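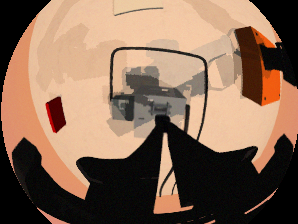
Why does the hot tap go cold after a couple of minutes when the heating's off?
Most often it's the flow sensor or a partly blocked cold inlet filter. The boiler thinks the tap has been shut and stops firing. Clean the filter first, costs nothing.

Help desk > Hot water > Combi boilers > Ticket: hot tap cuts out, heating fine

Status: closed, fixed (reopened once)
Boiler: Hendex combi, upstairs cupboard
Reported by: tenant, Binby flats, top floor

Original report
Hot water starts fine then goes stone cold, usualy mid shower. Turn tap off and on again, get hot for a bit, cold again. Radiators all OK. Worse in the mornings. Kitchen tap not as bad as the shower. No fault code on the display that I can see but I'm in the shower when it happens so not looking. Started in December after the water was off in the road.

Reply 1
Thanks. That last bit matters. When the mains goes off and comes back you get grit in the pipe. Few things to check before we send anyone:

- pressure gauge, cold, heating off. Want it between the two green marks
- is the stopcock under the sink fully open. Turn it all the way then back a touch
- does the cold tap in the kitchen run strong
- when the hot goes off, does the flame light on the front go off too, or stay on

Don't take the cover off. The gas side is for the engineer only.

Tenant
Pressure in the green. Stopcock was only half open, no idea why, opened it. Cold tap strong. Got someone to watch the light while I ran the shower and it goes OUT when the water goes cold. Comes back on when I turn the tap off and on. Still doing it with stopcock open, bit less often maybe.

Reply 2
Good, useful. Light going out means it's stopped firing and water is just running through unheated. So either it thinks there's no flow, or it's getting too hot inside and shutting itself down. Try this:

Run the hot basin tap full, wait till it's hot. Leave it full for a good few minutes. Then do it again at half. Tell us which one cuts out.

Tenant
Half cuts out quickly. Full goes longer, still cuts out in the end. Shower head is one of those water saving ones if that matters?

Reply 3
It does matter. Those cut the flow right down and a boiler that's only just seeing enough will drop out. Take the head off, run the hose bare into the bath, see if it holds.

Tenant
Bare hose is better. Held for a whole shower's worth, then went cold at the very end. So not just the head.

Log, engineer visit, Saturday, first call
- isolated cold inlet, pulled filter. Packed with grit and a bit of old PTFE. Rinsed, refitted
- flow sensor turbine stiff, cleaned it, spins but not happy
- ran hot tap full then half. Held on both
- descaled shower head, left it on
- left stopcock fully open, told tenant
- sensor to be ordered (Akbulut supply the pattern part, Reline do one too but the clip is different on this modle, don't order that one)

Closed pending part.

REOPENED
Tenant: fine for 3 days, now back to cold in the shower. Kitchen ok. Light goes out same as before.

Reply 4
Sorry. Sounds like the sensor has stuck again. Part is in. Booked.

Log, second visit
- old sensor out, turbine had a chip in one blade, sticking at low flow
- new sensor in, new washers both sides
- checked filter again while in there, a little more grit, rinsed
- half flow held, shower held with saver head on
- plate heat exchanger checked by temperature, in and out as they should be, not replacing
- gas side checked and signed off, sheet left in cupboard

Tenant
Had a week of it now. No cold showers. Thank you

Notes for whoever gets the next one
Same block, same road, expect more of these. Ask about the water being off BEFORE booking. Ask about the shower head. If it cuts out at half flow and radiators are fine, take a sensor in the van, don't wait for a second visit. Temperature setting turned right up can give similar symptoms so get them to drop it a bit and retest. Flat below has the older Hendex with the filter on the other side, needs a longer key.

Hendex help desk | Contact us | Report a gas smell by phone, not by ticket | Copyright Hendex | Back to top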